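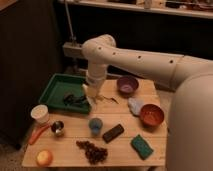 The Kusix is a small desktop synthesizer for people who write songs at home, and we have been building it at Jonutora long enough now that we sometimes forget how odd a thing it is. It makes chords. You hold down one key and it gives you a full, slightly wobbly, slightly sad chord in the style of the string machines that used to sit at the back of every synthpop band, and then it lets you lean on that chord, bend it, smear it and record it back into itself. It was meant from the start for kitchen tables and spare bedrooms, so if your light wooden table is as crowded with household objects as the one up top, you can still find it a corner. A shallow tray with raised edges, like the green plastic one, is a very good place to keep your cables and adapters while you play, and several of our customers swear by one.

What it sounds like

We get asked this more than anything else and we are never very good at answering. The sound starts with two oscillators per note, which can be tuned together or pulled apart until they start to beat against one another. After that comes a low-pass filter that stays smooth most of the way down and gets a bit throaty near the bottom, and then the ensemble effect, where most of the character lives. With the ensemble off the Kusix is polite, almost like a home organ. Turn it up and everything gets wide and soft at the edges, and a plain minor chord will hang in the air behind a vocal for as long as you care to hold it.

Dariusz Borkowska designed the ensemble circuit, and he went through a great many versions before he was happy (he is still not entirely happy, but we had to take it away from him). He wanted it to sound good under acoustic instruments in particular. A lot of synths fight with a strummed guitar, because they both want the same part of the middle, and you end up turning the synth down until you can hardly tell it is there. The Kusix has a control marked Room, a broad, gentle dip through the middle of the sound, and if you play with a guitarist or a pianist you will probably set it once and leave it alone.

The chord keys

There are 11 chord memories, each with its own button along the front, and you can fill them with whatever you like. Play a chord on the little keyboard, hold the memory button until it lights, and that chord belongs to that button until you change it. They survive being switched off. You can transpose any of them from the keyboard while it is sounding, so a single favorite voicing can carry a whole song, and plenty of good songs have been carried by less.

Glide works on chords as well as on single notes. Each voice finds its own way to the new note, and they don't all arrive together unless you tell them to. The control for that is called Stagger. At low settings it feels like a group of players with a good ear for each other, and at high settings it feels like the same group quite late in the evening.

Recording into itself

The Kusix has a looper called the Urio, and it has turned into the part that people write to us about. It holds up to 20 seconds of sound, and each time the loop comes around it gets a touch darker and a touch less steady, the way tape does. You can set how quickly that happens. With Wear all the way down, a loop will go round unchanged all afternoon if you want it to. With Wear all the way up, a bright chord will have turned into a sort of hum after a few passes.

You can run an outside signal into the Urio too, through the input on the back. Voices are lovely through it. Wekesa Mwaipopo, who plays most of the demos on this page, runs an old melodica into his and then plays chords over the top, and the second demo is nothing more than that, recorded in one go with no editing. If you listen closely you can hear him put the melodica down before the last section. We left it in.

One thing to know before you buy: the Urio does not save loops. When you turn the power off, the loop is gone. We talked about changing this and we may yet do so in a future version, but for now please record anything you love.

Connections

On the back you will find stereo outputs on quarter-inch jacks, the quarter-inch input for the Urio, a headphone socket with its own volume control, MIDI in and out on full-size sockets, and a USB socket that carries MIDI only. It does not carry audio, so you will want an interface if you are recording to a computer. There is also a pedal input. By default a pedal holds the current chord, but you can switch it to start and stop the loop instead, and if you play guitar and sing at the same time you will want to do that on the first day.

The power supply is in the box. It has a long lead, on purpose, since so many people have their only free outlet on the other side of the room.

What is in the box

The Kusix itself
Power supply
One quarter-inch cable, short
Printed manual
A blank card for writing down your chord memories
A cloth bag with a drawstring

The manual was written by Upendo Mollel and it is worth reading even if you never read manuals. The chapter on playing along with a drummer has been photocopied and passed around by people who don't own the instrument at all. We are happy to send a copy of the manual on its own if you would like to look through it before making up your mind - just write and ask.

Finishes

We make it in two finishes, a pale gray and a dark blue. The insides are exactly the same. The blue shows fingerprints a little more than the gray does. Knobs are black on both, and we keep spares, so if one goes missing under the sofa, drop us a line and we will put another in the mail.

Price and ordering

The Kusix costs $305, including the bag and the power supply. Shipping is worked out at checkout. We build in small batches and the current batch is nearly spoken for. The next one should be ready in October, and if you order from that batch we only take payment when your instrument is packed and ready to leave.

You can also find it in person at Pliketti, where one is kept plugged in at the end of the counter with a pair of headphones. Ask for Chaminda Khondokar if you want to be shown around it. He knows the thing as well as we do and he will let you take your time. Do bring your own guitar or whatever else you play, as it makes far more sense alongside another instrument than it does alone in a shop.

Repairs and looking after it

Everything inside can be opened up and mended, and we would much sooner mend one than sell you another. Dwight Boychuk looks after repairs, and he will usually ask you to try a couple of things by email first, mostly because the trouble is so often a tired cable. If it does need to come back to us, please leave out the power supply and the bag unless he asks for them.

Keep drinks away from it and wipe the keys with a dry cloth. If one of the sliders gets scratchy after a long rest in a closet, move it up and down firmly for a minute with the volume low, and in most cases it will clear.

A few things people ask

Can it play single notes? Yes, hold Solo while you switch it on, or press Solo twice while playing.

Does it have drums? No. It will follow the clock of a drum machine over MIDI, and the Urio will keep its loops in time with that clock too.

Is it loud enough to practice with? It has no speaker of its own, so you will need headphones or an amp. A small keyboard amp suits it well, and a guitar amp gives a rougher sound that some of us in the workshop prefer.

Can I use it on stage? Plenty of people do. The buttons light up brightly enough to find in the dark, and there is a lock setting, on page two of the manual, that stops you from overwriting a chord memory by accident in the middle of a set.

Demos, the full manual and the order form are linked from the menu. For anything else, write to the workshop and whoever is nearest the computer will answer you, usually by the following afternoon.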